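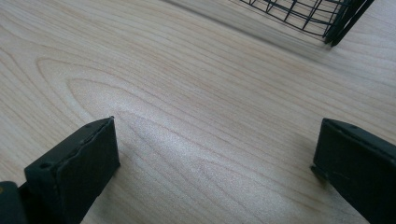
Pressemitteilung

**Vivberg und Mapplebeck beginnen gemeinsame Datenerhebung für lernende Greifsysteme**

*Handgeführte Greifer erfassen alltägliche Tischarbeiten / 609 Aufgabenvarianten in der ersten Phase / Abschlussbericht für Oktober vorgesehen*

Golside, 19. Juni 2025 – Die Vivberg GmbH und das Institut Mapplebeck haben am Standort Golside die Arbeit an einer gemeinsamen Sammlung von Greifdemonstrationen aufgenommen. Das Vorhaben trägt den Namen Passide. Ziel ist ein Datenbestand, mit dem Steuerungsmodelle für Roboterarme das Aufnehmen, Ablegen, Verschieben und Einsortieren von Haushaltsgegenständen aus menschlichen Vorführungen erlernen können. Die Laufzeit der ersten Phase endet im Oktober.

Die Vorführungen werden mit handgeführten Zweifingergreifern aufgenommen, die eine Kamera tragen. Die vorführende Person hält das Gerät am Griff, führt die Finger an den Gegenstand heran und schließt sie über einen Abzug. Aufgezeichnet werden das Kamerabild, die Bewegung des Geräts im Raum und die Öffnungsweite der Finger. Ein Roboterarm ist während der Aufnahme nicht erforderlich. Er kommt erst in der Erprobung zum Einsatz und wird dort mit baugleichen Fingern ausgestattet.

„Wir haben uns für dieses Verfahren entschieden, weil es Vorführungen in einem Tempo erlaubt, das mit ferngesteuerten Armen in unserem Haus bisher nicht zu erreichen war“, erklärt Houda Ait Ali, Geschäftsführerin der Vivberg GmbH. „Wer eine Tasse umsetzt, soll sie so umsetzen, wie er es auch sonst täte. Diese Selbstverständlichkeit geht bei einer Fernsteuerung leicht verloren.“

Die erste Phase umfasst 609 Aufgabenvarianten. Für 451 davon liegen Aufgabenblätter in der endgültigen Fassung vor; die übrigen befinden sich in der fachlichen Abstimmung zwischen den Partnern. Jedes Aufgabenblatt legt die Ausgangslage der Gegenstände, den angestrebten Endzustand und die zulässigen Abweichungen fest. Die Reihenfolge der Teilschritte bleibt den Vorführenden überlassen, sofern das Aufgabenblatt nichts anderes bestimmt. Insgesamt sollen 2.000 geprüfte Vorführungen in den Datenbestand eingehen.

Gearbeitet wird an Tischen mit heller Holzoberfläche, auf denen Behälter und Gegenstände nach dem jeweiligen Aufgabenblatt angeordnet werden. Zu den Behältern gehört ein schwarzer Drahtkorb. Dünne Drähte, offene Maschen und weiche Schatten auf der Tischfläche gelten in der kamerabasierten Greifplanung als anspruchsvoll und sind im Aufgabenkatalog entsprechend berücksichtigt. Gleiches gilt für Lichtreflexe auf der Tischoberfläche. Die Projektleitung hat bewusst darauf verzichtet, matte Unterlagen vorzuschreiben.

„Ein Modell, das nur auf gleichmäßig grauem Untergrund gelernt hat, wird in einer Küche oder in einer Werkstatt nicht bestehen“, sagt Dr. Takeshi Takeda, wissenschaftlicher Leiter des Vorhabens am Institut Mapplebeck. „Eine kräftige Maserung, ein Lichtfleck oder der Schatten eines Korbes gehören zu den Bedingungen, unter denen später gegriffen wird. Wir möchten, dass sie in den Daten vorkommen.“

Jede Aufnahme beginnt und endet mit geöffneten Fingern. Zwischen beiden Zeitpunkten darf das Gerät nicht abgesetzt werden. Muss eine Vorführung unterbrochen werden, wird sie als unvollständig gekennzeichnet und gesondert abgelegt. Auch misslungene Griffe werden nicht gelöscht. Sie erhalten eine eigene Kennzeichnung und stehen den Partnern für Untersuchungen zur Fehlererkennung zur Verfügung, zählen jedoch nicht zu den geprüften Vorführungen.

Die Prüfung erfolgt in 3 Stufen. Zunächst kontrolliert die Aufnahmesoftware, ob Bild- und Bewegungsdaten lückenlos und zeitlich aufeinander abgestimmt sind. Anschließend sichtet eine Person, die an der Aufnahme nicht beteiligt war, den vollständigen Ablauf und vergleicht ihn mit dem Aufgabenblatt. Eine Stichprobe wird schließlich am Roboterarm nachgefahren. Dabei wird festgestellt, ob die von Hand ausgeführten Bewegungen innerhalb der Reichweite und der zulässigen Gelenkgeschwindigkeiten des Arms liegen.
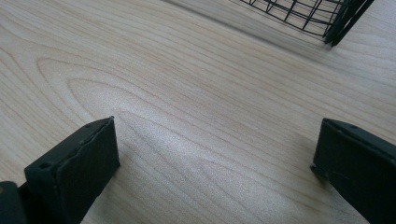
**Aufnahmebetrieb und Qualitätssicherung**

Die Verantwortung für den Aufnahmebetrieb liegt bei Razia Gilani. Sie leitet bei der Vivberg GmbH die Abteilung Datenerfassung und hat die Schulungsunterlagen für die Vorführenden erarbeitet. Vor dem ersten eigenen Einsatz durchlaufen alle Beteiligten eine Einweisung, die den Umgang mit dem Gerät, die Kalibrierung der Kamera und das Ausfüllen des Aufnahmeprotokolls umfasst. Die Fingerspitzen werden vor jeder Aufnahmereihe auf festen Sitz und Abnutzung geprüft und bei Bedarf ausgetauscht. Ein Austausch ist im Protokoll zu vermerken.

„Die meisten Fehler entstehen nach unserer Erfahrung beim Aufbau“, so Gilani. „Steht ein Behälter an einer anderen Stelle, als es das Aufgabenblatt vorsieht, ist die Vorführung in sich oft einwandfrei und passt dennoch nicht zu ihrer Beschreibung. Deshalb wird die Ausgangslage vor dem Start noch einmal abgeglichen.“

Die technische Auswertung verantwortet Mounir Benkirane vom Institut Mapplebeck. Seine Arbeitsgruppe untersucht, wie viele Vorführungen je Aufgabe benötigt werden und in welchem Umfang sich Gelerntes auf Gegenstände übertragen lässt, die im Datenbestand nicht enthalten sind. Zu diesem Zweck wird ein Teil der Aufgabenvarianten vom Training ausgeschlossen und ausschließlich für Vergleichsmessungen verwendet. Welche Varianten dies betrifft, wurde vor Beginn der Aufnahmen schriftlich festgelegt.

**Datenschutz und Zugang**

Die Kamera ist auf den Arbeitsbereich vor den Greiferfingern gerichtet. Aufnahmen, auf denen dennoch Gesichter oder lesbare personenbezogene Unterlagen zu erkennen sind, werden bei der Sichtung ausgesondert. Tonaufzeichnungen finden nicht statt. Die Teilnahme der Vorführenden beruht auf einer schriftlichen Einwilligung, die für künftige Aufnahmen jederzeit widerrufen werden kann.

Über die Bedingungen einer Weitergabe an Dritte entscheiden die Partner nach Vorlage des Abschlussberichts. Vorgesehen ist, Hochschulen und gemeinnützigen Forschungseinrichtungen auf Antrag Zugang zu den geprüften Vorführungen einschließlich der Aufgabenblätter zu gewähren. Eine kommerzielle Nutzung durch Dritte bedarf einer gesonderten Vereinbarung.

**Über die Partner**

Die Vivberg GmbH entwickelt Greifwerkzeuge und Erfassungssysteme für die Servicerobotik. Das Unternehmen unterhält in Golside eine Werkstatt sowie die Aufnahmeräume des Vorhabens Passide.

Das Institut Mapplebeck forscht zu maschinellem Lernen aus menschlichen Vorführungen und zur Bewertung von Steuerungsmodellen für Roboterarme. Es stellt für Passide die Recheninfrastruktur und die Versuchsstände bereit.

**Pressekontakt**

Abbas Hashemi
Presse- und Öffentlichkeitsarbeit
Vivberg GmbH, Golside

Anfragen zu Gesprächsterminen mit der Projektleitung werden schriftlich erbeten. Abdruck honorarfrei, Belegexemplar erbeten.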